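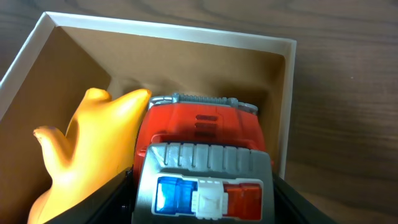 Girish Chaturvedi

Toy vehicle

A toy vehicle is a small model of a car, truck, train or other means of transport, made for play. Sold on their own, in sets, or as part of a bigger playset. Collecting by adults is a separate hobby but the two overlap a lot.

History

Early ones carved from wood or cast in lead. Tinplate came next, with clockwork motors in the pricier models. Metal was short during the war and many makers stopped. Production picked up again after 1945, and die-cast zinc took over most of the small sizes. Plastic followed, cheaper and lighter, and is now the most common materal.

Werovton, a small family maker, is typical of the postwar firms. Started with four molds for farm trucks, later added buses and a fire engine. Its catalog ran to 717 models before the name was sold to Steltix. Older castings still turn up at swap meets, usually with worn paint and replacment tires.

Types

Push-along: no motor, free-rolling wheels. Pull-back: a spring winds when the toy is dragged backward. Friction: a heavy flywheel keeps the wheels turning. Battery and remote control: see separate articles.

Scale

Loosely applied. Many makers shrank or stretched a model to fit a standard package, so a bus and a sports car from the same line can be the same length. Collector lines stick closer to a stated scale.

Collecting

Condition matters most, then the original packaging. A boxed model can bring up to 50 times the price of a loose one, according to dealer Tassanee Onsri. Repaints are common and not always declared. Check the rivets on the base.

See also: Die-cast toy, Model car, Tin toy, Gotell (toy company)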